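Convocatoria: personal de campo para estudio de participación electoral local

Tiempo de lectura: 3 min

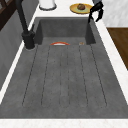

Clutard abre la selección de encuestadores y técnicos de datos para el estudio de abstención en elecciones municipales que desarrolla en los distritos de Garkdale y Skemeo. El objeto del estudio es medir la relación entre el tipo de contacto previo (visita, llamada, carta o ninguno) y el voto efectivo en electores de participación intermitente. El trabajo es no partidista y sus resultados no se ceden a candidaturas. Las entrevistas se hacen en el domicilio y duran lo que tarda el elector en contestar el cuestionario, a menudo en la cocina, junto a una encimera de mármol blanco y un fregadero gris con su escurridor acanalado, sin mesa donde apoyar la carpeta; se trabaja por tanto con tableta y funda rígida. La muestra inicial consta de 4,000 registros, de los cuales 1,877 corresponden a Garkdale y el resto a Skemeo.

Puestos convocados

Encuestador/a de campo. Localiza al elector seleccionado, verifica su identidad conforme al protocolo, aplica el cuestionario y registra el resultado del contacto con el código correspondiente (completada, rechazo, ausente, dirección errónea, no elegible). No se admite la sustitución del elector por otro miembro del hogar. Cada dirección sin respuesta exige tres intentos en franjas horarias distintas antes de cerrarse.

Técnico/a de datos. Depura los registros diarios, detecta duplicados, cruza las respuestas con el listado público de votantes y mantiene el diccionario de variables. Trabaja en la oficina de la calle Dambrauskienė, con posibilidad de dos jornadas remotas por semana una vez superado el periodo de formación.

Requisitos comunes

- Mayoría de edad y permiso de trabajo en vigor.
- No figurar en ninguna candidatura ni haber prestado servicios remunerados a un partido en los doce meses anteriores.
- Firma del compromiso de confidencialidad.
- Asistencia a la formación completa (dos sesiones, retribuidas).

Para el puesto de campo se exige además disponibilidad de tarde. Se valora el conocimiento de una segunda lengua de uso en el distrito y la experiencia en encuesta presencial; la experiencia en captación de socios o venta a domicilio no computa. Para el puesto técnico se requiere manejo de R o Python y de bases de datos relacionales. Se realizará una prueba práctica sobre un fichero de 412 registros con errores introducidos.

Condiciones

Contrato temporal hasta el cierre del trabajo de campo, previsto para noviembre. El personal de campo trabaja a jornada parcial y cobra por hora, con independencia del número de entrevistas completadas. El transporte entre secciones se abona contra justificante. Queda prohibido expresar preferencias de voto durante el servicio y portar distintivos de campaña. El incumplimiento supone la baja inmediata y la anulación de los cuestionarios afectados.

Presentación de candidaturas

Se remitirá currículum y declaración de no afiliación activa, en un único PDF, indicando en el asunto el puesto y el distrito preferente. El plazo finaliza el 25 de marzo. No se tramitarán las solicitudes incompletas. Las personas preseleccionadas recibirán la citación por correo electrónico, junto con el manual del encuestador, cuya lectura previa es obligatoria.

Publicaciones recientes

Códigos de resultado en el contacto puerta a puerta: revisión del manual
Elector intermitente: definición operativa y problemas de medida
Nota metodológica sobre el cruce con listados de votantes
Piloto de Skemeo: 100 direcciones, tres intentos
Voto por correo en Garkdale: plazos y rechazos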